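December 1, 2025

Bench top refinish, day 3. Table no. 813 from the Plistden order.

Came in early, went over the whole top again with the Kettani pad, dry. Last week's coat had nibs all along the front edge, felt like fine sand. Down to smooth now. Wiped twice with a damp rag, let it sit through lunch. Bargate matte oil next, thin, rag not brush. Brush left lap marks on the test board and I'm not doing that again.

Grain sits nicely under the matte. Pale, not much yellowing, the arch figure near the middle still reads clear. Wanted that kept. Lines get tight and straight toward the right, that's where I keep oversanding becuase it looks uneven when it isn't. Stop when the pencil marks are gone – no further.
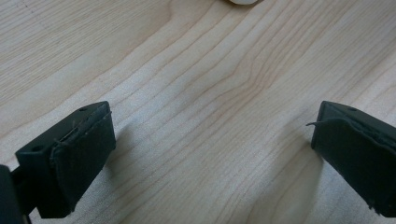
Borkdale wants to know if it'll stay this light once it's in use, their last one went orange by May and they had to put a runner over it. Fair question. Told them the oil has no tint in it but wood is wood, window side will go first. They'd rather have a bit of drift than a plasticky film on top, so no varnish.

Grits used so far, for whoever does the next one:
100 only on the old ring stain, by hand
skip the power sander after that
800 between coats, hardly any pressure

Second coat tomorrow if it doesn't feel tacky. Heater off overnight, so may need longer. Check the underside too, I oiled one face only on the last table and it cupped. Dumb.

Need: more lint free rags, a new tin of the Bargate (lid on this one is bent and theres skin forming), masking tape.

Oily rags go FLAT on the rack outside, not in the bin – found two balled up again this morning.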